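Talside Makers Help
Home | Boards | Robots & Motors | Unanswered | Log in

Teaching pickups by hand: how slow is too slow?

urkton_beginner
Posted 20 August 2020

I'm so excited about this project and I'm also stuck! I'm collecting demos with a hand-held gripper so that my little arm can learn to pick up small stuff and drop it in a bowl. Right now it's peanuts in the shell, on a soft surface, because I want it to cope with things that roll and sink a bit. I have 130 demos so far.

The trouble is my speed. If I move the way I normally would, a pickup is over in a blink and the arm copies it badly - it closes before it's really down there. If I go super slow, my hand wobbles and the arm learns the wobble (it does a funny little dance over the peanut).

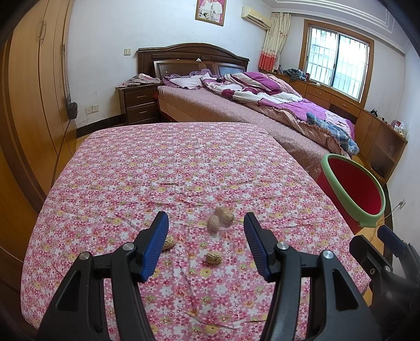
I also never know which one to go for when two are touching. Sometimes I take the near one, sometimes the far one, whatever feels right. Does that matter? And should I just keep recording until it gets better, or throw everything out and start over?

14 comments | 9 shares

langat_lou

Love this, peanuts are a great choice! Don't throw anything out yet.

Go at the speed you'd use to hand somebody a full cup of coffee. Steady on the way in, then a real pause with the fingers open on both sides of the shell, then close. That pause fixed the early closing for me. I had been squeezing while I was still moving down, and the arm learned precisely that.

And yes, the touching ones matter a lot. If you pick a different one each time, the arm tries to split the difference and goes for the crack between them. Make a rule and stick to it. Mine is nearest first. Go back through your demos and set aside the ones that break the rule, then train on the rest and see where you are. I got decent pickups at about 400, but my objects were all blocks, so yours may want more.

Start from different heights and angles too! All of mine began from the same spot and the arm was lost anywhere else.

32 found this helpful

girkierfan

just do more demos, it worked for me

2 found this helpful

remote_and_happy

I do mine by remote control with a joystick and the wobble is way less, if you have the parts for it. The bad side is that you lose the feel of the thing between the fingers, and I cracked plenty of shells before I got the hang of it. For a soft surface I'd stay with the hand-held one and rest your elbow on something.

5 found this helpful

Last updated: September 2020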